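What the arm changed at Grabowska: my placement report

I'm Zuzanna Laskowska and I spent June at Grabowska, a firm that packs and sends out gifts and bits for the home. They were getting ready to bring in a robot arm from Vorero, and my project was meant to be about the arm. It ended up being mostly about the people who'd be working next to it, which I hadn't planned at all (sorry to my supervisor, who had already approved the other title!).

A bit of background first. The packing room has 9 people on the day shift, and they handle 1433 orders in a normal week. Picking things up and setting them down in the right spot is the dull part of the job and also the part that hurts, so that was what the firm wanted to hand over. Before anything got bolted to the floor, the tasks were tried out in simulation, with ordinary household things on a table and the arm on a pedestal beside it. I sat in on those sessions with Carter Cormier, who has been packing there longer than anyone.
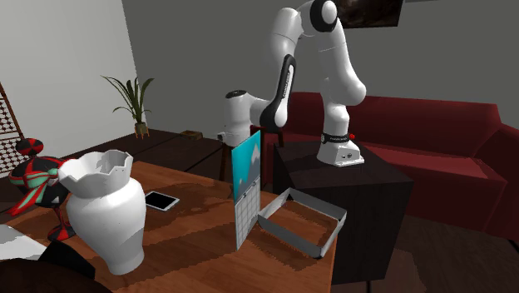
Carter turned out to be brilliant at this. The planning software, Pedura, can tell you whether the arm will reach something, but it had no idea which items people dread. He knew straight away! Anything tall and thin goes over if you nudge it, anything with a narrow foot needs two hands, and anything flat is a pain to get your fingers under. I wrote all of it down and we changed the order of the test tasks to match, so the nasty ones came first.

I also talked to everybody on the shift, one at a time, usually over tea. I'd expected them to be worried about losing their jobs, and two of them were. Most were more bothered about the small stuff. Who stops the arm if it does something daft? Do you still get to chat across the bench if there's a machine in the middle of it? One woman asked if she'd have to work at its speed, and I had to go and find out, as it wasn't in any of the papers I'd been given. (The answer was no, the packer sets the pace, and it's now written on the training sheet.)

The training was the weakest bit, I think. It was 445 slides from Wandex and hardly any time with the controls. I'd swap most of the slides for a morning of hands-on practice, with Carter or someone like him paid properly for teaching it. His job has already changed, and his job title hasn't.

If I did the project again I'd start the interviews in the first week. I left them until the third and then had to redo half my questions.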